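Procuram-se pessoas que comem sozinhas à mesa (e não se importam de falar disso)
Chamada para participantes do projeto Vomton, em Cutville
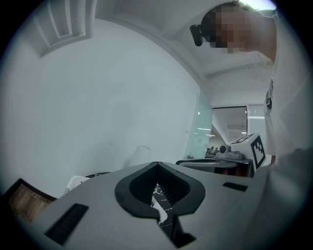
Alguém inclinado para a frente; em primeiro plano, uma superfície preta com veios brancos a lembrar mármore.

O projeto Vomton estuda uma coisa pouco heroica: o que as pessoas fazem quando jantam sozinhas em casa. Queremos saber a que horas comem, em que divisão, com que loiça, e em que momento exato decidem que uma tosta mista é uma refeição completa. Há bastante literatura sobre o jantar em família, quase toda muito comovida. Sobre o jantar de quem chega a casa, abre o frigorífico e o volta a fechar, há bem menos.

O estudo é conduzido pela Zurstead, um pequeno gabinete de investigação social com sede em Cutville, com apoio da Fundação Radulović. A fundação paga, lê os relatórios e não se mete no que os participantes comem. Nós também não. Já fomos acusados de querer promover a sopa e aproveitamos para desmentir.

Quem procuramos

Precisamos de 26 participantes para a fase de diários. Pode candidatar-se quem:
- tenha 18 anos ou mais;
- viva em Cutville ou arredores;
- jante sozinho pelo menos quatro noites por semana, por escolha, por horário de trabalho ou porque a vida se organizou assim;
- consiga escrever umas linhas por dia em português, sem pretensões literárias.

Não é preciso viver sozinho. Aceitamos com gosto quem partilha casa e janta às onze da noite para não apanhar os outros na cozinha. Também não é preciso saber cozinhar. Na fase-piloto tivemos um participante cujo fogão servia exclusivamente para guardar tabuleiros, e os diários dele foram dos mais úteis que recebemos.

Não podemos aceitar quem trabalhe em estudos de mercado para o setor alimentar, nem familiares diretos da equipa. As nossas mães já manifestaram interesse e já foram informadas.

O que se pede

A participação dura 12 dias seguidos, durante o mês de maio. Todas as noites, depois de jantar, preenche-se um diário curto, em papel ou no telemóvel. São sete perguntas, sempre as mesmas, e a partir do terceiro dia respondem-se quase de cor. Perguntamos o que se comeu, onde, sentado ou de pé, com que companhia eletrónica e quanto tempo passou entre a primeira garfada e a última. Há um espaço para observações livres. No piloto foi usado sobretudo para protestar contra a pergunta cinco, que entretanto reescrevemos.

No fim há uma entrevista presencial de uma hora, nas nossas instalações ou em casa do participante. Se for em sua casa, pedimos por favor que não arrume nada de propósito. Sabemos que vai arrumar na mesma, mas fica o pedido.

Não pesamos comida, não contamos calorias e não damos conselhos. Se alguém da equipa fizer uma cara durante a entrevista, pode apresentar queixa por escrito.

O que se oferece

Cada participante que complete os diários e a entrevista recebe um vale de compras, utilizável no comércio local de Cutville. O valor é indicado na ficha de informação, enviada antes de qualquer compromisso. Não dá para mudar de vida, mas dá para jantar bem algumas vezes, o que nos estragaria os dados e por isso só é entregue no fim.

As deslocações são reembolsadas mediante apresentação do bilhete. Nas entrevistas em Cutville há café e bolachas. O café é fraco. As bolachas variam conforme a pessoa da equipa que se lembrou de as comprar.

Quem desistir a meio não tem de explicar porquê e pode pedir que os seus diários sejam apagados.

Dados e privacidade

Os diários são guardados com um código, sem nome nem morada. Na fase anterior, feita só por questionário, recebemos 754 respostas, e nenhuma foi publicada de forma que permitisse reconhecer quem a deu, incluindo a da pessoa que janta cereais na banheira. As entrevistas são gravadas em áudio apenas com autorização, e as gravações são destruídas depois de transcritas. Os excertos citados nos relatórios são revistos para retirar nomes de ruas, de patrões, de ex-cônjuges e de gatos com nomes invulgares.

Antes de começar, cada participante recebe uma ficha de informação e um formulário de consentimento. A ficha tem quatro páginas. Tentámos reduzi-la a duas e o nosso consultor jurídico acrescentou a quinta, que depois conseguimos negociar.

Como se candidatar

As candidaturas estão abertas desde 3 de maio de 2024 e encerram quando as vagas estiverem preenchidas. Basta preencher o formulário disponível na página do projeto Vomton ou deixar o contacto na receção da Zurstead, de manhã. À tarde a receção existe, mas não garantimos que esteja lá alguém.

No formulário pedimos idade, zona de residência, horário habitual de trabalho e uma descrição, em duas ou três frases, do jantar de ontem. Não há respostas certas. «Não me lembro» é uma resposta aceitável e relativamente frequente.

Respondemos a todas as candidaturas, incluindo as que não forem aceites. Procuramos um grupo variado em idades e horários, pelo que uma recusa não constitui um juízo sobre o seu jantar. Quem ficar de fora pode pedir para integrar a lista de suplentes, que no piloto foi chamada duas vezes, uma delas à hora de jantar, pelo que pedimos desculpa.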